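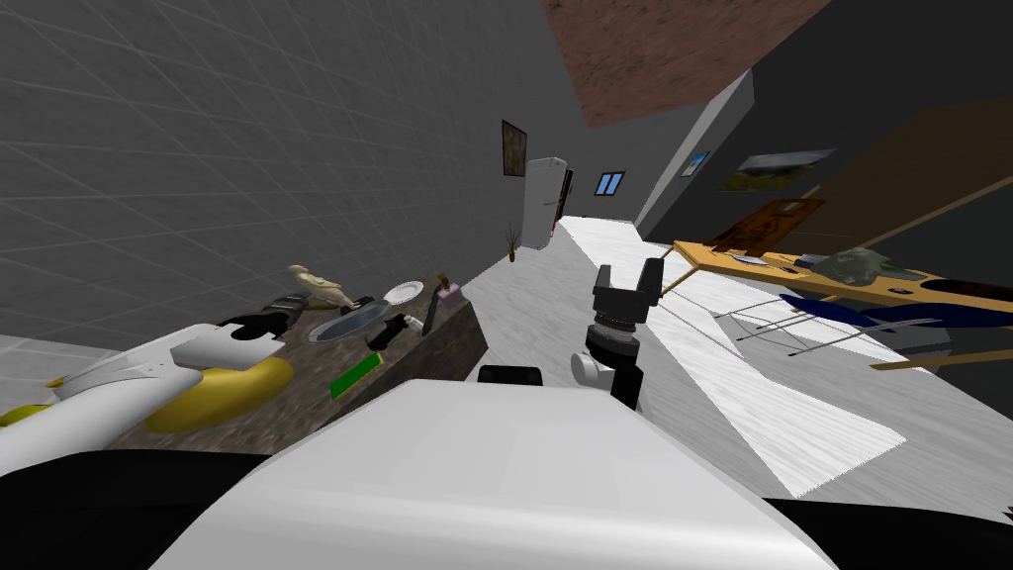
Every year I begin this unit with the same question, and every year the group divides in the middle: can a machine clear a kitchen table today, yes or no? Please write your own answer in the margin before you read further, and keep it. The work is easy to state. On the long brown table there is a white plate, an oval silver tray, a small figurine and a flat green thing which may be a sponge or may be a book. A child of six would ask which one it is, or would pick it up and know. Our simulated robot with its two arms must decide before it touches, and most of this week is about that decision.

What we mean by a chore

In these notes a chore is a job with three parts: find the things, move the things, and know when to stop. The third part is the one students forget. In a factory, somebody has decided already what "finished" looks like, and the parts come in a known order and a known colour. At home the same table is tidy for one person and a mess for another. Halldóra Briem, who taught this unit before me, used to set the exam question "When is a kitchen clean?" and she gave full marks for any answer which a programmer could test.

Where we are now

Shop-floor work is ahead of housework, and I think it will stay ahead for some years. The partner site in Breveveck has a packing cell where one arm lifts the same carton all day. In December it handled 3,000 cartons and was stopped by a person 4 times. These are good numbers, but please look at what was held constant: one carton, one height, one kind of light.

Compare this with our own clearing task, which we run in the Ronduder simulator. We made 1,188 attempts with the Pido controller. A full success means every item is put in its right place and nothing is dropped. Around 100 attempts were full successes. Many of the others were nearly right, but a robot which nearly puts away a plate is not yet a helper. 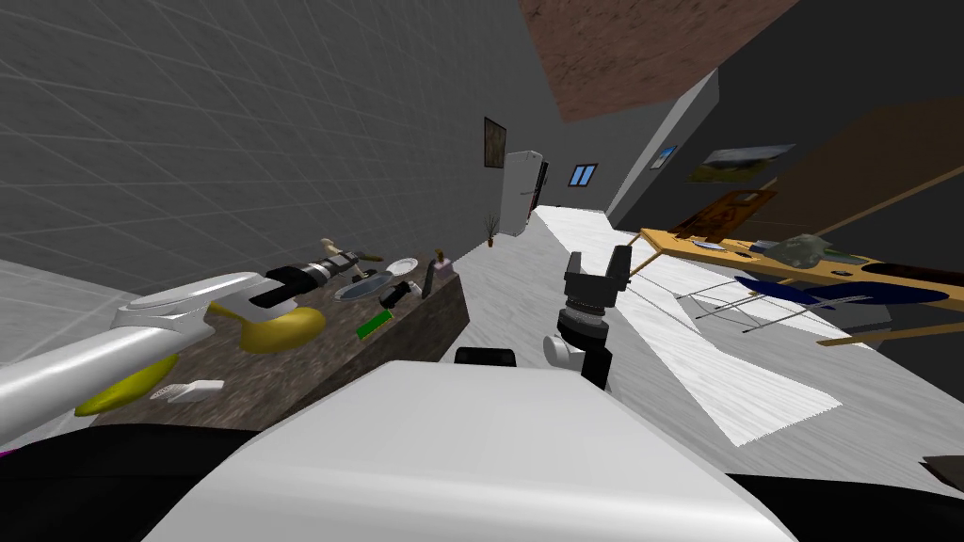
Why the kitchen is hard

1. Shape. A banana is curved and a plate is flat and wide. A gripper with two fingers likes things with two parallel sides, such as a small box. For the plate it must take the rim, and for this it must come in at a low angle, where the neighbouring objects stand in the way.

2. Crowding. To reach the thing at the back, you move your arm over the things at the front. People do it without thinking. A planner has to check the elbow and the forearm too, and many of our failures were forearm contacts, with the fingers in a perfectly good position.

3. Names. "Put away the dishes" sounds like a complete order. Does a tray count as a dish? Does a figurine belong on the counter - as a decoration - or was it left there? The camera cannot answer this. It is knowledge about the household.

4. Force. You hold a ripe banana and a metal canister differently, and you know how before you close your hand. In the simulator we give each object a stiffness value. In a real home the robot must guess it, and the first guess may be expensive.

About surfaces and patterns

A patterned surface deserves its own paragraph. Students often choose plain white tables in their first project, and the results look wonderful. Then we change the texture to brown marble and the same program begins to see edges in the veins of the stone. 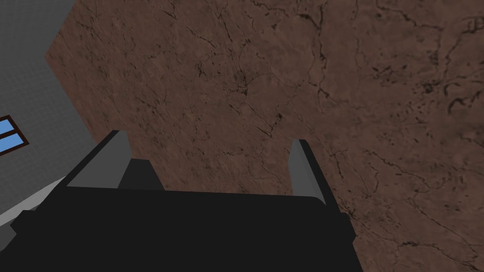 The usual remedy is to train with many textures, and it helps, but you must also report the result for each texture separately. An average will hide the one bad surface. I took marks off for this last year and I will do it again.

Reading and preparation

Read the Baldursdóttir handout, sections on grasp choice and on stopping rules. You may skip the proof.

Choose one chore which you do yourself every week. Write down each movement of your hands for the first two minutes, in plain words. Then mark with a circle each place where you used something you knew about the home or the people in it. Bring it on paper, one page only. We will exchange pages, and your neighbour will try to follow yours exactly, with two fingers of each hand.

Notes revised 4 May 2021. The texture tests move to the second half of the unit.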